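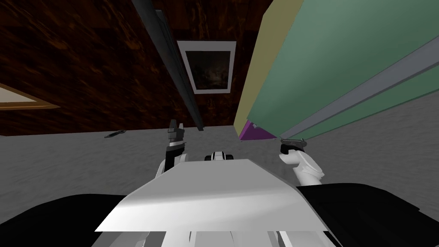 Can a policy trained only in simulation be evaluated fairly if the room textures change between episodes?

It can, as long as the same list of seeds is used for every policy you compare. The problems in this ticket came from a list that was not the same.

Ticket: Success rate drops after texture randomization was enabled
Project: Havarum, simulated two-arm tasks
Opened by: Debashish Kodikara
Assigned to: Lilian Makokha
Status: Resolved
Opened: April 3, 2024

Debashish Kodikara wrote:
I am comparing two policies on the pick-and-hold task. One was trained with fixed wall and floor textures, the other with random textures. Both are evaluated on 800 episodes. I expected that the second policy would be better when the textures are random, but it is worse by 14 percentage points. I repeated the evaluation 2 times and the result is the same each time. I have checked the following:
– the checkpoint is the final one for both policies
– the camera is in the head position for both
– the action scale is equal in both config files
I don't know where to look next. Please advise.

Lilian Makokha wrote:
Thank you for the clear report. Please send me the evaluation config and a still from any episode where the right hand has already grasped the object. Also, which version of the Broltik loader do you have? Before the October release it handled the object pool differently.

Debashish Kodikara wrote:
Config is attached, and the still is at the top of the ticket. In this episode the pistol model is in the right hand and the left gripper is open. The wall has the dark wood texture and the floor has the gray speckled one. The loader is the one from before October. I did not update it, I was afraid to change something in the middle of the experiment.

Lilian Makokha wrote:
I understand, but I think this is the cause. In the old loader, the texture and the object are drawn from the same random stream. When you switch on the random textures, each texture draw moves the stream forward, and so the objects are also different. Your two policies did not see the same objects. Could you print the object name for every episode and compare the two logs?

Debashish Kodikara wrote:
You are right. The logs agree in the first episode and after this they are different. The random texture run received many more thin tools and small handles, and these are difficult for both policies. So I was comparing two test sets and not two policies.

Lilian Makokha wrote:
Please do these steps:
1. Update the loader.
2. Set separate seeds for textures and for objects.
3. Write the object list to a file one time and read it in both runs.
4. Run both policies again, all 800 episodes.
Keep the old logs. Hilde Timmermans will want them for the methods section.

Hilde Timmermans wrote:
Yes, please keep them. I would also like to have the success rate for each object class – the average hides too much.

Debashish Kodikara wrote:
I ran everything again. With the same object list, the policy with random textures is now better by 2 points. This is a small difference and I will not call it an improvement before I have more training seeds. The table for each class is in the shared folder. Step 3 failed at first because the file path had a space in it, so please put the path in quotes.

Lilian Makokha wrote:
Good. I added the note about the path to the loader page. Closing the ticket, please reopen it if the logs are different again.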